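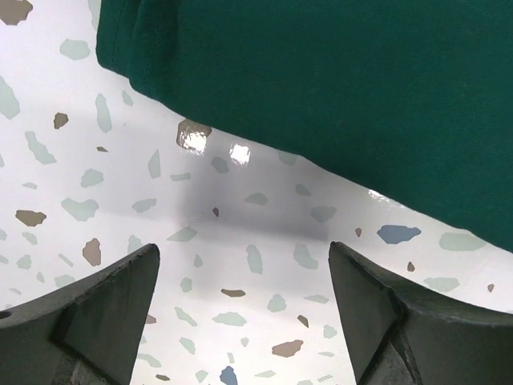
手先カメラの露出は、収集を始める前に必ず固定してください。自動のままでも学習は進む、という説明を見かけますが、私たちはあまり信用していません。白地に色の破片が散ったテラゾー柄の面に濃い緑の布を置くと、面の側には白く光る反射が出て、指の間には影が落ちます。自動露出がこの明暗にどう応じるかは、機体ごとに確かめるしかありません。

4.2 布つかみの例を集める

1. Orkiaを起動し、保存先に「Zukari」を選ぶ。
2. 布の端が両指と同じ画面に入る高さまで手先を下げる。
3. 露出を固定し、試し撮りを5回行う。
4. 試し撮りを再生し、布の縁と面の境目が見分けられるか目で確かめる。画面の「品質:良」の表示だけで判断しないこと。
5. 本収集を始める。布の向きは1回ごとに変える。

注記:必要な件数はおよそ4000件とされていますが、根拠となる試験の条件は公開されていません。似た置き方ばかりの4000件より、置き方を散らした2000件のほうがましだった、というのがJoyce Bakilanaの報告です。ただし試したのは布が2種類だけなので、こちらも鵜呑みにはしないでください。

注意:つかみ損ねた例を自動削除する設定は、初期状態で有効です。無効にしてから手順5に進んでください。消えた例は復元できません。

注意:収集中は指の間に手を入れないこと。一時停止の表示が出ていても同じです。

版 2018/2/2(担当:Siebe Declercq)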